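Workshop tips: trying out grippers at home without losing your temper

Posted 22/03/2021

I've been swapping grippers on and off my little bench arm since January, and people keep asking how I decide which one stays on. So I've written down what works for me, in no sort of order!

Use a child's puzzle for your tests. I started with wooden blocks, but every gripper I own can pick up a block. Numbers and shapes with fiddly outlines are much meaner (the heart and the star have cost me whole evenings) and the holes tell you straight away if you're a hair out.

Put a cloth with a printed grid under everything. When I bump the board, and I do, I can line it up again by eye in a few seconds. Iron it first. A crease under one corner tipped my board just enough to spoil a whole afternoon of Grerkitz runs, and I blamed the gripper.

Sort the loose pieces into plastic bowls and tape a paper label to each rim. Shallow ones are best, as long fingers foul on a deep side. Don't tidy the pieces inside either, a proper jumble is what you want to test.

Mind the cables. Before any run I take the arm by hand to its furthest corner and watch where the slack goes. If a loop hangs over the board it can drag a piece or get between the camera and the number you're after. Hook-and-loop strips every hand's width up the arm do nicely, but leave a bit of give at the wrist.

Now, the grippers. The Wanevum has a lovely soft close and hardly ever marks the paint, but it's slow. The Grerkitz snaps shut like a clothes peg and is better on thin edges. I gave each of them 200 picks with the same bowls and the same light, and the Wanevum dropped 5 fewer, so that's my everyday one. I'd still reach for the Grerkitz for anything flat.

For controllers I've had a Vidal and a Norngate. The Norngate has the nicer menus. The Vidal remembers its positions after a power cut, and I live down a lane where that matters, so the Vidal won.

Last one: keep a notebook by the bench. I'm at nearly 737 lines in mine, mostly grumbling, but I can look up which finger pads I had on and how tight the screws were.
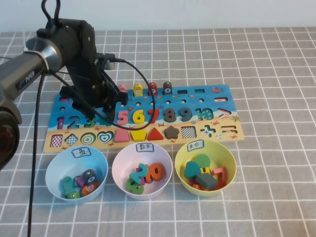

Number and shape board with the three sorting bowls, gripper over the left half.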